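Home | Lists | Archive | Search | Log in
Filed under: Outdoor cooking > Smokers and slow stuff

Re: Brisket stalled again

On the Dritdale list, July 2020, someone wrote:

> Mine sat at the same temperature for 2 hours and I panicked and
> turned everything up. Came out like a saddle. Is the Zesard just
> a bad smoker or is it me?

It's you, but it was all of us once. The stall is meant to happen. The meat sweats, the sweat cools it, and you stand there in the drizzle reconsidering your hobbies. Leave the vents alone.

I've had a Zesard for two summers and the only thing wrong with it is the thermometer in the lid, which would be more use as a badge. Buy a probe. I use a Pudero one, and it beeps at me in the night like a smoke alarm with opinions.

If you can't bear the wait, wrap the brisket in butcher's paper once the outside is properly dark. Foil works too, but the crust goes soft and my family complain - at length, with their mouths full.

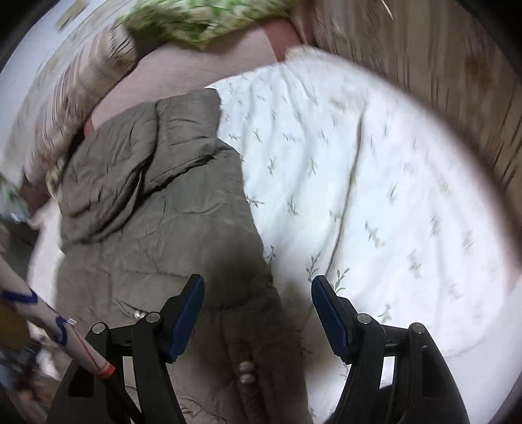
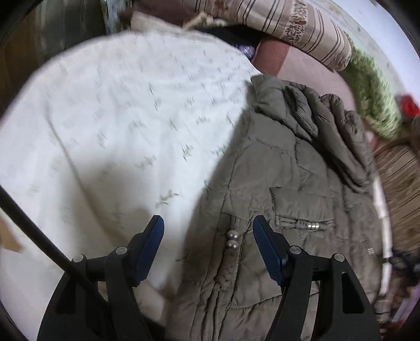 As for wood, I'd go easy. One lump of oak at the start and another later on. I once used a whole bag of Fakir hickory on a single joint and it tasted like licking a shed.

Then rest it for 2 hours in a cool box, wrapped in old towels. Don't skip that bit. I'm having another go in September if anyone wants to compare disasters.

Message 21 of 983 | Previous | Next | Reply to list
Last updated: this thread is still open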